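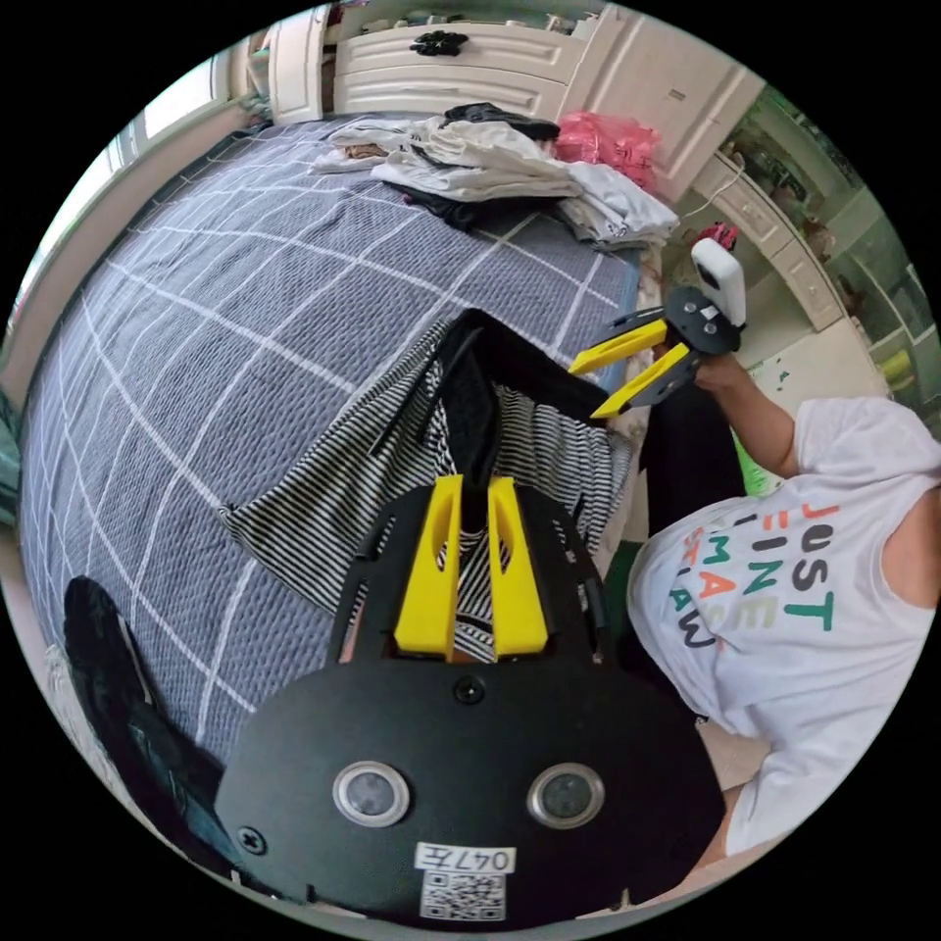
Progress report, Pledero clothing and bedding exchange, for the months up to the end of June

Hello again, and thanks for letting me write these the way I talk! The short version is that we're busy, we're inside the budget, and the school holiday gap we were all dreading came and went without much drama. Families brought in 1,361 pieces and took home most of them, with the winter coats going first (as they do). Adult basics are the thing we could use more of, by which I mean ordinary clothes like the black and white striped one on the bed, the sort of thing you can wear to work or the shops and not think twice. We get mountains of baby gear and hardly any of those.

Membership is up to 493 households. A fair number came through the Bratik housing office, who started putting our flyer in their move-in packs, and I'd like to keep that going. I've asked for a printing top-up in the new budget, it's on the second sheet.

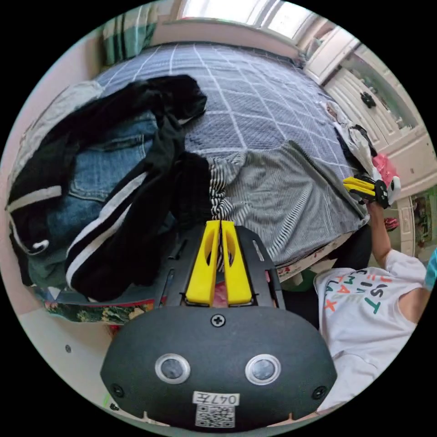

The home sorting grants have been my favourite part of the whole year. Each household gets a small payment and a set of bags, then goes through its cupboards at its own pace and books a pickup when it's ready. We tell people to do it in one go on top of the bed, and a heap over half the bedspread is a pretty normal way to start, so please don't be put off by the look of it. We've paid out 78 of these grants so far and there's money left for 12 more, which would bring us to the 90 in the agreement.

Pickups are slower than I'd like. The Drasteck van was off the road for a good while with gearbox trouble, and Jinlong Yuan did the Piras side of town in his own car, bless him. We've reimbursed his fuel out of the transport line. The van's back now, though I'd still rather we had a second driver on the insurance before the cold weather really bites.

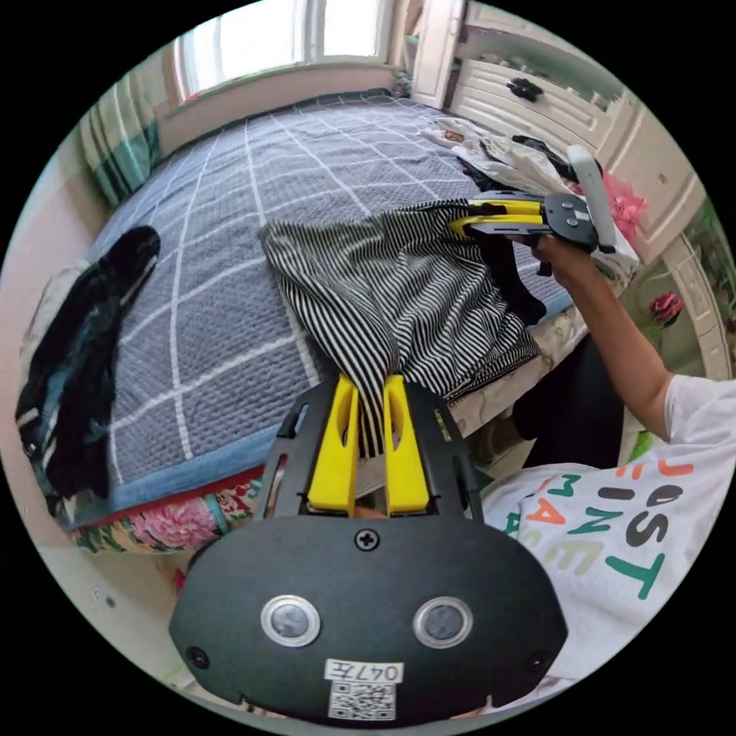

I did get a quote for that, and it's a bit more than we set aside. We could cover it by moving what's left over from the shelving line, if you're happy with that. Could you let me know before the renewal comes through? I've got the form half filled in.

Washing costs are steady. The receipts are in the usual folder, sorted by month this time!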